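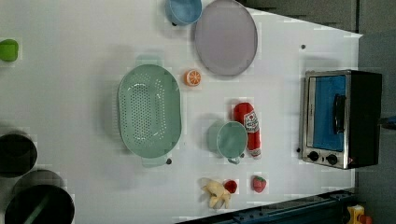

Noramlow Public Works Spending Table

What it is

One row per contract line for publicly funded works in the Noramlow district, copied out of published budget annexes. The current release has 1,712 rows. Treat the totals with suspicion - I do.

Columns

project_id: ours, stable between releases
works_name: as printed, misspellings included
budgeted: amount approved at the start of the year
paid: amount reported as paid
status: active, suspended, dropped or unknown

Known problems

"Suspended" means whatever the finance office wanted it to mean that year. 62 rows carry the label while still showing payments, and the annexes don't say why. We left them alone.

Almost 80 rows have a budgeted figure and nothing under paid. A blank is a blank. Do not fill it with zero and then publish a chart about savings.

The Rellholm bypass shows up under 4 different names. We gave it one project_id, which is a judgment call, and you may want to undo it.

Amounts are not adjusted for inflation. Comparing the first year with the last one tells you mostly about prices.

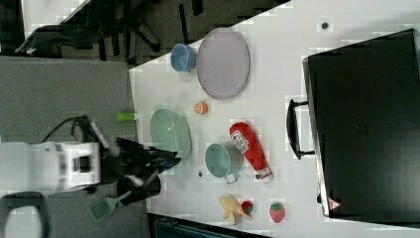
Tabletop with kitchen items, plate and cup toward the top.

Coverage

Mapplebeck is complete as far as the annexes go. Flimham stopped printing contract lines in May and now gives a single figure per department, so its later rows are missing. The office calls this a simpler format.

Corrections

Send the annex page along with the row. Claims taken from press releases won't be merged.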